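4.2 Slip at the cuff

The headline result for the garment policy is that it folds a jacket or sweatshirt on an ordinary bed in most attempts. We do not think that number should be taken at face value. Of 20 trials run at the Tilwood apartment, 19 were logged as complete, but "complete" in the Planesberg protocol means only that the final outline of the garment fell within tolerance. It says nothing about what happened on the way there. When Hajar Kabbaj went back through the recordings, she found that the grip had been lost at a ribbed cuff or hem in 3 of the runs marked as successes. In each case the policy carried on as if it still held the cloth.

The fault is easy to miss. Ribbed knit is thick, stretchy and folds over on itself, so the jaws can close on the outer layers and leave the inner ones free to slide. The jaw-width reading looks the same either way. Figure 6 shows the kind of grasp in question, with an orange cuff pinched upright between the two blue pads and its lower part folded into layers between them.
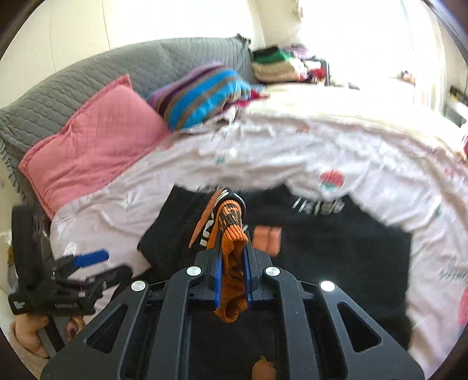 Tilwood, 31st January

Figure 6. Cuff grasp on a black garment, with a second gripper at lower left. The curled edge of the ribbing hangs beneath the jaws.

A still like this cannot settle whether a grasp is sound, and we are wary of earlier work that scores grasps from single views. The Cludisness detector, which does this, passed every one of the slipped grasps in our set. Its authors report training on 800 labeled grasps, but as far as we can tell these were flat cotton items on a table. A soft, wrinkled bed is a different matter – the surface gives way under the tips, and the printed sheet may well confuse the cloth mask too. We did not test that second point.

Tzavaras pads were fitted in August as a proposed fix. We saw no clear gain from them, and the trial count is too small to say more. A tug test after closing, in which the arm lifts a little and checks for load, would be a cheaper place to start. It was left out of the original controller to save time on each fold, a choice that now looks hard to defend.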